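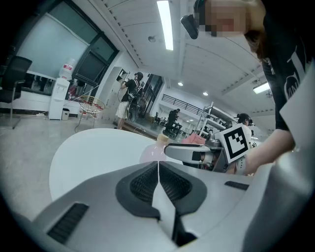

Fladau's Long Table Supper Returns in August

If you have lived in Fladau for any length of time, you will remember the summer when everyone carried their kitchen chairs down to Stöcker Street and stayed until the lamps came on. Well, get the chairs ready again, because the long table supper is coming back this August, on a Thursday evening, and the whole town is invited!

Heike Hinrichs, who grew up above the old bakery and has been asking for a revival for years (her neighbors will tell you how often), is putting the evening together with help from the Unora choir. Supper begins at 6 p.m. and the choir will sing once the plates are cleared, mostly old favorites, with a few new songs they have been practicing since spring.

"My mother made potato salad for it every year and it was always gone before she sat down," Hinrichs said. "I have her recipe, so I'm making a double batch, and I still expect to go without."

There are 200 places at the table. Seats are free, but please pick up a ticket at the Tananier bookstore so the kitchen knows how much soup to make. As of this week, 63 tickets had already gone out, a good many of them to families who have moved away and are driving back for the night.

Guests are asked to bring a dish to share, along with their own plate and fork. Bread, soup and lemonade will be provided. Stöcker Street will be closed to cars from 2 p.m., and anyone with a strong back and a free afternoon is welcome to come help carry benches. Children can sign up at the bookstore to paint the paper table runners.

If it rains, supper moves to the school gym, same time, and yes, the choir will still sing.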